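Workshop notebook, December, a little after 2 in the afternoon

Right, the peekaboo boxes. I promised Siiri I would write this up properly instead of leaving sticky notes all over the Platutgate cupboard, so anyone who wants the short version can skip to the part about glue.

The idea is still the same one we had for the Kalico play corner: cardboard boxes with a round hole in the front, something inside, and the kids look or reach in and find out what it is. I want them cheap, I want them to fold flat for the van, and I want them bright enough that a two-year-old makes a beeline for them from the door. Eero cut the first lot with the compass cutter and got through 21 blades' worth of swearing (his number, I didn't check it). The second lot I did by hand with a craft knife around a saucer, and you know what, mine are rounder!

I've gone with the green cloths for the tables. We tried the white ones first and every crumb and glue string showed up, plus the pale yellow box just sort of vanished against it. On the green everything pops. The cloth also stops the boxes sliding when somebody leans on the table, and somebody always leans on the table.

Stacking order today is yellow on top, then blue, then pink. The holes aren't all one size, with the blue one bigger than the yellow, and I'm leaning toward keeping that. A big hole says come and grab me, a smaller one makes you bend down and peer. The toys are all out in the metal tray next to the stack so we can swap things in and out without digging through bags. I'm fondest of the spiky rubber balls, they feel so good in the hand.

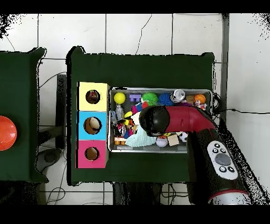

Dagmar thinks the big hole is a mistake, because once you can see the whole thing from across the room there's no guessing left, and she'd go down to 90 mm for all of them. She also asked whether we could hang a flap of felt inside so the hand goes in blind. I like the felt a lot. I'm less sold on 90, my own hand barely goes through that with a ball in it, and the parents will want a turn too (they always do).

Glue. The hot glue holds fine on plain card but peels off the colored side, so scuff the surface first with the 148 grit pad, let it sit, and press the corners under a book. Tape on the inside seams only. Tape on the outside gets picked at, I've watched Inês do it during meetings.

Still to do:
Felt flaps, try one on the pink box before cutting the rest.
Sort the toys into soft, hard and bumpy. Anything small stays out of the toddler set, and I'm being strict about it.
Ask Min-kyu if the Laitinen offcuts are still going, we have nearly enough card but not in yellow.
Find the saucer. I had it this morning.

Bindasthorpe want to borrow a set once the flaps are in, and I've said yes.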